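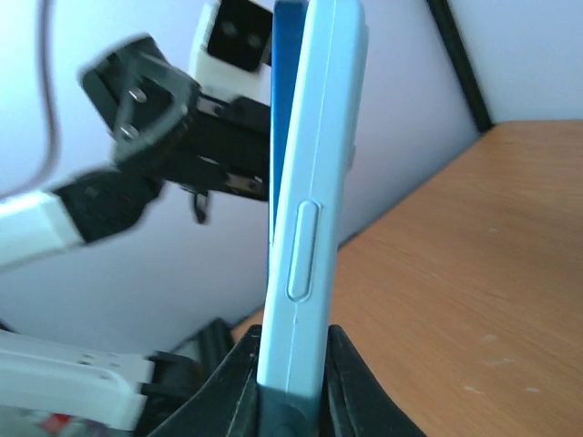
Jamshid Nikzad asked after the September report why side buttons were being logged separately from the casing, when the Julunus intake form has a single line for "exterior." The form has been changed. Side buttons now have their own line, and the casing line covers the back, the long edges, and the corners. The seam is recorded with the edge it runs along.

Status at January 31, 2008. The Pludiston store has received 197 handsets under the grant. Of these, 122 have been through exterior inspection and have a completed form. The remainder are shelved in order of arrival and will be inspected in that order.

Pale plastic casings take longer than dark ones. Fine scratches along the narrow side are hard to see under the overhead lamps, so each handset is now held upright and viewed edge-on before it is laid flat. An oval button set in a shallow groove is checked for dirt in the groove first, then for height against the casing. Light blue units are entered as "blue, light" - the earlier entries under "gray" and "teal" are being corrected.

Two items are open. The MacRitchie trays are too shallow for handsets stored on edge, and replacements have been quoted but not ordered. The Prenance labels lift from rounded corners and have been moved to the flat of the back. Labels already applied to corners will be replaced when the unit next comes off the shelf.

Spending on trays and labels is within the amount approved. No change to the staffing line is requested. The next period will cover the uninspected handsets and a second check of 4 forms returned with the button line blank.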